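Blog > Listening > Audio Drama
Filed under: Podcasts, Fiction, Long Rambles
2 min read

So I finally finished Lundville, the audio drama Sewwandi Pathirana has been bugging me about since May, and wow, okay, she was right. I did the last four episodes in one go and then sat in the car in my own driveway for the final ten minutes like a weirdo.

Quick setup if you haven't heard it: Unon is a night clerk at a motel in a town that keeps losing streets. One morning there's a Fagerlund Avenue, the next there isn't, and only the people who used to live on it seem bothered. It's slow (really slow, episode two is mostly a phone call) but the sound work is gorgeous.

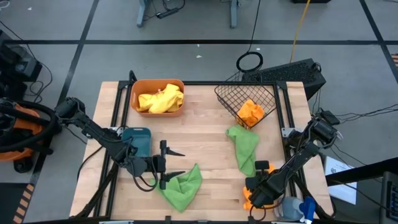 My favorite thing is how they handle the narrator. Most fiction podcasts have somebody describing what they're doing out loud, "I'm opening the door now," and it drives me up the wall. Lundville lets you hear the door! There's a whole stretch in episode five with no dialogue at all, just Unon cleaning room 34, and I knew exactly where she was the entire time.

I do have gripes. The Skurkitz subplot goes nowhere, and the actor playing him is mixed so low that I had to keep rewinding. Ashraful Nanayakkara thinks that's deliberate, that we're meant to lose him like the streets. Maybe! I still wanted to hear the guy.

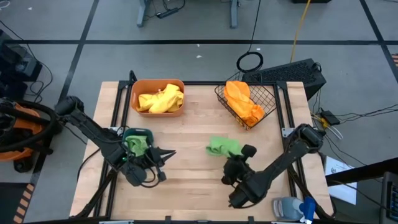 The finale is where people seem to split. I loved it, but I get why some listeners felt shortchanged, as you go in expecting the missing streets to be explained and you get Unon folding laundry and talking to her sister. I've been trying to work out how you'd even make the sound of a crumpled cloth like that lime-green one different from the sound of a sheet, and they managed it, I could tell when she switched. Then the sister says the name of the avenue and it cuts to the credits. Chills!

Next on my list is either a relisten with good headphones or that submarine thing with 400 episodes, which scares me a little. Sewwandi votes relisten.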